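4.2 Gebetsanliegen und Wegstruktur

Für die Auswertung der Anliegenbücher wurden die Einträge nach Adressat, Anlass und sprachlicher Form getrennt kodiert. Als Adressat gilt die im Text angerufene Person, auch wenn der Eintrag an einem Ort niedergelegt wurde, der einem anderen Patrozinium untersteht. Die Trennung ist notwendig, da in der Wallfahrtskapelle Jondana Marienanrufungen und Anrufungen des Ortspatrons nebeneinander auftreten, häufig innerhalb desselben Satzes. Mehrfachnennungen wurden beibehalten und nicht gewichtet.

Die Stichprobe umfasst etwa 200 Einträge aus drei Büchern. Das älteste Buch beginnt mit der Abschrift einer Bruderschaftsordnung von 1669, die den Mitgliedern die jährliche Wallfahrt am Fest der Aufnahme Mariens vorschreibt. Kuusisto und Phillips lesen diese Vorschrift als Beleg für eine ununterbrochene Praxis. Dem folgt die vorliegende Arbeit nur eingeschränkt - die Ordnung belegt eine Norm, für den tatsächlichen Vollzug fehlen im Bestand die Prozessionslisten.

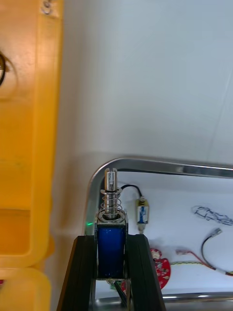
Ein zweites Problem betrifft die Datierung. Viele Einträge tragen keine Jahresangabe und lassen sich nur über die Position im Buch eingrenzen. Wo Seiten nachträglich eingebunden wurden, entfällt auch dieses Kriterium. Solche Einträge gingen in die Formanalyse ein, blieben aber bei der zeitlichen Verteilung unberücksichtigt. Die Kodierung erfolgte unabhängig durch Degefa und Alemayehu; abweichende Zuordnungen wurden anhand des Originals geklärt.

Hinsichtlich der Anlässe überwiegen Krankheit und Sorge um Angehörige. Dankeinträge sind seltener, fallen jedoch länger aus und nennen öfter konkrete Umstände. Auffällig ist die Stellung der Sozialfürsorge: Bitten für Arbeitslose, Wohnungslose oder Gefangene erscheinen fast ausschließlich bei Gruppen, die den Weg über die Station Brerkon nehmen. Dort hält die Gemeinde seit Längerem eine Andacht zu den Werken der Barmherzigkeit. Ein kausaler Zusammenhang lässt sich daraus nicht ableiten, zumal die Gruppen ihre Route selbst wählen.

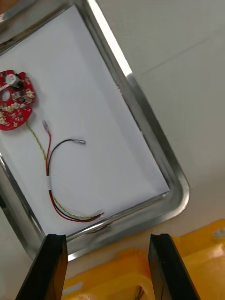

Ergänzend wurden Gespräche mit Pilgernden geführt, die am 15. Aug. 2019 an der Wallfahrt teilnahmen. Wubshet protokollierte den Ablauf an den Stationen Stilside und Brerkon. In beiden Protokollen wird die Stille zwischen den Litaneien als eigener Abschnitt geführt, obwohl das gedruckte Heft sie nicht vorsieht. Die Befragten bezeichneten sie teils als Gebet, teils als Pause. Für die Kodierung wurde daher eine offene Kategorie angelegt, die in der Häufigkeitsauswertung gesondert steht.

Abb. 3: Edelstahlschale mit weißer Papiereinlage, rote Leiterplatte und Kabelbäume.

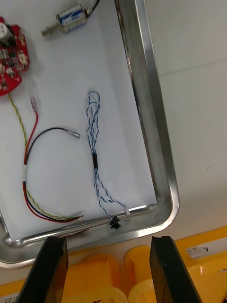 4.3 Grenzen der Erhebung

Die Anliegenbücher erfassen nur Personen, die sich schriftlich äußern. Kinder sowie Pilgernde ohne Kenntnis der Ortssprache sind vermutlich unterrepräsentiert. Mündlich vorgetragene Fürbitten wurden nicht aufgezeichnet und bleiben außerhalb der Untersuchung.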